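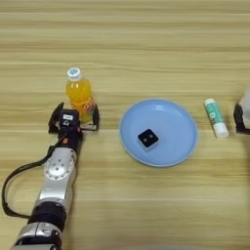 Bastelnachmittag: Getränke, Kleber, Tische

Listen > Elternverteiler > Archiv > Februar
Von: Orga-Team Basteln, 22:47 Uhr
2 Antworten, 4 mal weitergeleitet

Hallo zusammen,

ganz schnell noch vor dem Schlafen, sonst wird das wieder nichts. Bin die Sachen für den Bastelnachmittag durchgegangen, unten hängt die Mail aus der Vorbereitungsrunde dran. Vieles klar, manches nicht.

Getränke: Saft und Wasser, beides in kleinen Flaschen mit Schraubverschluss. Keine großen Flaschen mehr, keine offenen Becher neben den Papierbögen. Beim letzten Mal hatten wir 3 fertige Laternen im Apfelsaft liegen, das muss nicht nochmal sein. Kaufe ich alles bei Kyriakidis, die nehmen volle Kästen zurück. Pfand bitte nicht mitnehmen, sondern zurück in den Kasten.

Kleber: nur Stifte. Flüssigkleber bleibt daheim, auch der "auswaschbare". Wer noch angebrochene Klebestifte in der Schublade hat, vorher einmal aufdrehen und schauen ob noch was drin ist. Die vertrockneten gleich wegschmeißen, die landen sonst jedes Jahr wieder in der Kiste.

Teller: die hellblauen runden. Pro Tisch einer in die Mitte, da kommen die Getränke drauf. Die Idee dahinter – alles was tropfen kann steht auf dem Teller, alles was kleben kann liegt daneben auf dem Holz. Hat bei uns am Küchentisch gut funktionert.
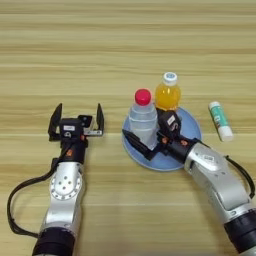
Eintrag zuletzt geändert: Februar, 23:12 Uhr (1 Änderung)

Nachtrag wegen der Tische, hatte ich vergessen: wir kriegen 6 Stück im Bremirus, die hellen aus Holz. Wurden wohl erst geölt, also bitte Unterlagen mitbringen. Zeitung reicht. Die Wachstuchdecken von Grimasport habe ich abbestellt, waren zu kurz und haben gerochen.

Und nochmal zur Tellerfrage, weil zwei gefragt haben: nein, keine Kekse auf denselben Teller. Kekse kommen auf den Nebentisch, gegessen wird in der Pause. Auf dem Teller stehen Flaschen, fertig. Passen auch zwei nebeneinander drauf, eine Saft, eine Wasser, dann ist immer noch Platz. Wer mehr draufstellen will soll's halt probieren, bei bis zu 4 kleinen Flaschen sehe ich kein Problem. Aber bitte die Klebestifte nicht dazulegen, die kullern dann zwischen den Flaschen rum und die Kinder räumen beim Suchen alles ab.

Namen auf die Flaschen? Kreppband auf den Deckel, Edding liegt in der Kiste.
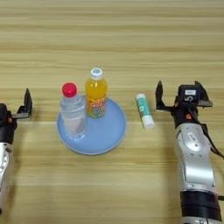
In der Vorbereitungsrunde hieß es noch:

> Hallo, kurz zum Stand. Tische sind angefragt, Antwort
> vom Bremirus steht aus. Bei den Getränken wäre ich für
> Wasser pur, der Saft klebt am Ende überall und bei den
> Kleinen gibt es Streit um die letzte Flasche. Falls doch
> Saft, dann bitte eine Regel, wo der steht. Scheren und
> Papier kommen über Fividmont, das ist bezahlt. Kleber
> fehlt komplett, wer kümmert sich?

Also: Tische erledigt, Regel siehe oben. Kleber übernehme ich, wenn mir jemand bis morgen mittag schreibt wieviele Kinder es jetzt sind. Saft bleibt drin, ist schon bestellt – wer dagegen ist, bitte direkt an mich und nicht über den ganzen Verteiler.

Aufbau ab 14 Uhr, brauche noch 2 Leute zum Tische rücken.

Gruß und gute Nacht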